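Set up a starter emergency fund in one afternoon

Quick version, I have to be somewhere. You need your last bank statement, a pen and a savings account that is NOT your checking account.

Step 1. Find your bare month
Rent, power, groceries, gas, phone. Nothing fun. Mine came to 655 when I was splitting the place with Josefina. Write it down, circle it.

Step 2. Pick the first target
One bare month. Forget the big "6 months of expenses" number for now, it scares people off. You get there later.

Step 3. Open the second account
No monthly fee, no minimum, different bank if you can stand it. I use Hokell. Any credit union is fine. Skip the debit card if they offer one – too easy.

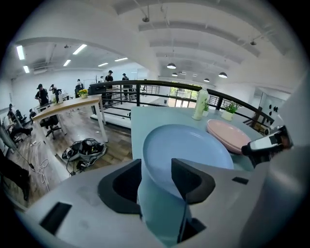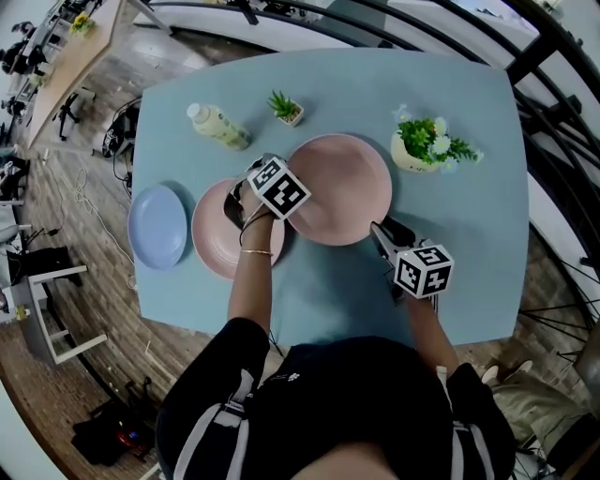
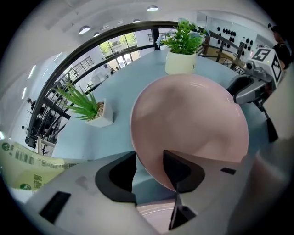 Pink and blue at the table.

Step 4. Automate it
Set the transfer for the morning after payday. Paid every two weeks? Then split it in half. Start with an amount you wont miss, even if it looks silly. Raise it after four paychecks if nothing bounced.

Step 5. Give it a push
Sell something. Tax refund, birthday cash, overtime. Danjuma put in 300 from an old bike and that got him nearly halfway in one go.

Step 6. Write the rules
What counts: car repair, dentist, lost hours at work. What doesn't: concert tickets, a sale, the holidays (thats a seperate account, start it in September). Tape the list inside a cabinet door.

Used some of it? Fine. Turn the transfer back up until you're at the target again.

Credit card debt – keep paying the minimums while you do all this, then throw everything at the card once the first month is saved.

Next up: sinking funds. Draft is half done.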